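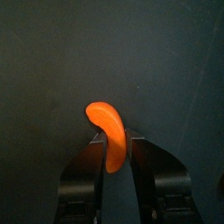

About us

Potel makes small moulded parts and play pieces in soft materials. Most of what leaves our building would fit in a coat pocket. We supply toy makers, nurseries, craft shops and a few firms that put our pieces inside something larger, where they are never seen again.

The company started in a single unit on the Brikon estate with one press and a second-hand oven. We are still on the estate, now in units 2 and 3, with a wall taken out between them. Moulding is on the left as you come in. Trimming, checking and packing are on the right, where the windows are. The office is upstairs and visitors should use the side door, as the front shutter is kept down except for deliveries.

What we make

The standard range has 80 shapes. It includes beans, rings, pegs, domes, crescents, plain beads without a hole and a number of shapes that have never had a proper name and go by their catalogue number. Curved pieces sell best. Children pick them up more easily than flat ones, and they do not roll far when dropped on a hard floor.

Every shape in the standard range can be ordered in any of our stock colours. Orange is the colour we make most of, followed by a mid blue. Yellow marks easily in the trimming room and takes longer to get right, so please allow extra time if you need a lot of it. We can match a colour from a sample, but not from a photograph or a screen.

We also make pieces to order. Send a drawing or a model, even a rough one in clay, and we will tell you whether it can be moulded and what it would cost. Long thin tails, sharp inside corners and very deep hollows are difficult. A rounded end nearly always comes out of the mould better than a square one, and we may suggest changing yours.

How a piece is made

Colour is weighed and mixed into the material in small batches. The mix goes into the mould, is pressed and heated, and is left to cool before anyone touches it. Pieces come out joined by a thin web, which is peeled away by hand. Any line left along the side is trimmed and then rubbed down.

Each piece is looked at on all sides under a lamp. We are looking for bubbles, streaks, dents and bits of trimming stuck to the surface. A shiny finish shows up faults that a dull one hides, and more of the glossy pieces are turned down for that reason. Rejected pieces in a single colour are sold by weight as seconds. Mixed rejects are not sold.

Finished pieces are washed, dried on mesh trays and packed in paper bags inside a cardboard box. We stopped using plastic inner bags when we moved the packing bench. If your own customers need sealed bags, we can arrange this through Weerakoon, who collect from us twice a week.

Moulds

We keep all our moulds on site. The mould register currently runs to 2,212 entries, counting retired ones, and goes back to the first shape the company sold. Moulds made for a customer belong to that customer. We store them free of charge for as long as they are in use, and write before clearing out any that have not been used for a long time. Please keep your address up to date with us. We have several moulds whose owners we can no longer reach.

Dellport

Dellport is our range for teaching and sorting. The sets come in a shallow tray with a lid and are used for colour work, pattern making and practice with tongs and tweezers. Replacement pieces can be bought singly, which schools asked us for. The pieces in these sets are not suitable for children who still put things in their mouths, and the age guidance is printed on the lid.

Visits and orders

There is no shop at the factory. Trade customers are welcome to visit by arrangement and to look through the sample drawers, which hold one of everything we currently make. School groups can be shown round in September, when the presses are stopped for servicing and the floor is quieter.

Orders placed before noon on a working day are normally confirmed the same afternoon. Samples of up to 3 shapes are sent without charge to addresses in the UK.

Page last updated May 5, 2022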